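Reverberación en sala pequeña: ¿cortina plisada o panel rígido?

flostach
Sala de ensayo de 30 m², techo de escayola, suelo de gres. Mido con ruido rosa y el decaimiento por encima de 1.000 Hz es correcto con la cortina cerrada, pero en graves no cambia nada. ¿Merece la pena doblar el fruncido o paso a panel?

clukurine
Doblar el fruncido mejora medios y agudos. En 125 Hz no vas a notar diferencia. La tela absorbe por velocidad de partícula, y pegada a la pared la velocidad es mínima. Sepárala 10 cm y repite la medida antes de comprar nada.

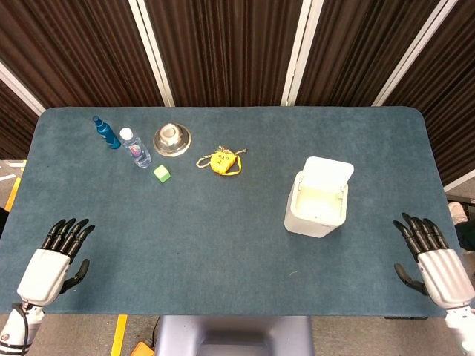

El gramaje también cuenta, aunque menos que la cámara de aire. Con tela ligera y separación suficiente he obtenido mejores curvas que con terciopelo a ras de pared.

premuvum
No comparto lo del gramaje. Una tela ligera tiene poca resistencia al flujo y a 4.000 Hz se queda corta. Pide al fabricante el ensayo en cámara reverberante y mira con qué fruncido se hizo.

clukurine
Dije "menos", no "nada". Y el ensayo en cámara sobrestima con muestras pequeñas por efecto de borde.

Gobnait Moriarty
Para graves, lana mineral en esquinas, de suelo a techo. Lo demás es retocar agudos que ya están bien. En la sala Ó Dálaigh lo montamos en septiembre y la cortina se quedó como estaba.

flostach
Separo la cortina, mido y subo las gráficas. Lo de las esquinas depende de si puedo mover el armario.

premuvum
Sube también la posición del micro. Sin eso no se puede comparar.

Temas relacionados
Trampas de graves en esquina: densidad de la lana
Riel doble para cortina acústica
Ruido rosa o barrido sinusoidal

Última actualización: septiembre, 18:40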